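Subject: Re: [birness-readers] reading order, and which edition of book two?
From: Inna Prokopenko
Date: Tuesday, January 26, 2021

ok quick one, on lunch. Will do the longer answer on the maps at the weekend if I get to it.

Short version: publication order. Always publication order. The prequel was written last and it spoils the river chapter, doesn't matter what the box set says on the spine. 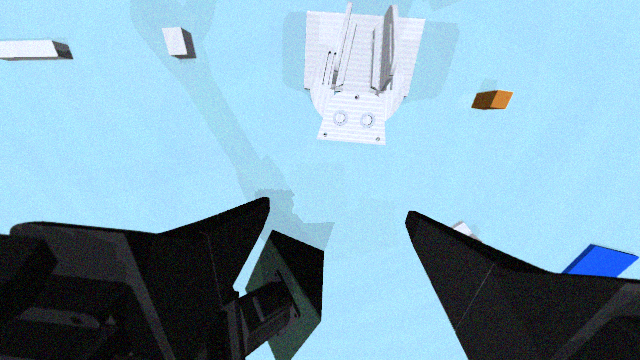
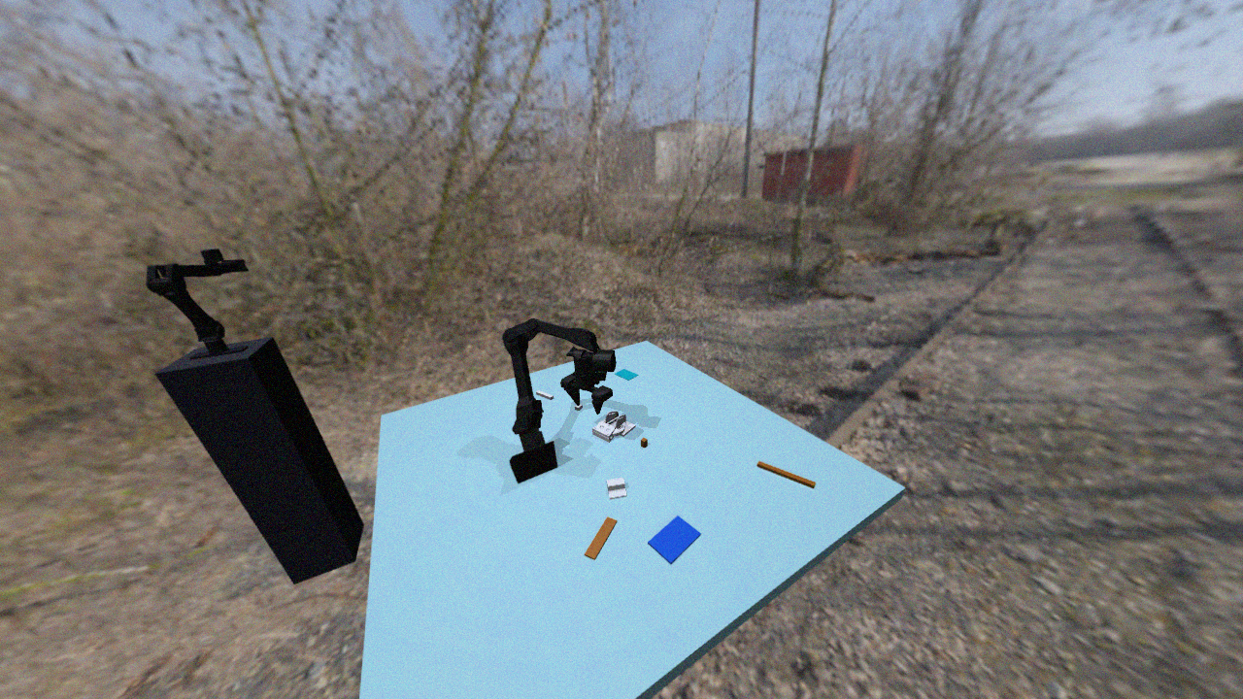 Junberg wrote:

> I disagree about the prequel, I read it first and was fine. You get Ondinik as a child
> before you meet her as the old ferrywoman, and it makes her a lot less annoying
> in book one. My question was more about book two though. I have the paperback
> with 39 chapters and my sister's hardcover has 3 fewer. Is mine the revised one? And did
> the author cut the Kashindye material or just move it? I'm over 75 pages in and
> there's been no mention of the siege at all, which the back cover promises.

Fine, on Ondinik, I'll give you that. She is hard going in book one. But you lose the scene where she gives her name at the landing, and that's the best page in the whole series for me. You can't get that back once you know.

Book two. Yes yours is the revised one. The hardcover is the first printing, the paperback came out the September after and has the extra chapters. Those are all Kashindye, so nothing cut, the opposite. The siege got pushed back to make room and they never fixed the blurb. Keep going, it starts when the brothers split up at the salt road. Worth it.

Other differences I know of:

- the glossary is in the paperback only
- the poem at the front is shorter in the hardcover, two verses missing
- the high priest's name is spelled 2 different ways in the hardcover, same guy
- the epilogue is word for word the same I think, havent checked

If your sister wants the extra chapters she can just borrow yours, they read ok on there own. Start at the wedding and stop when the boat leaves.

On the short stories, somebody asked off list. Read them after book three. The one about the bell founder looks like a standalone and it isn't, the stranger in it turns up again in book four under another name. I won't say more.

Does anyone still have the old newsletter with the family tree? Mine went in the move. A scan is fine, even a bad one. Need it before I do the maps thing, or I'll get the cousins wrong again.

Gotta run

Inna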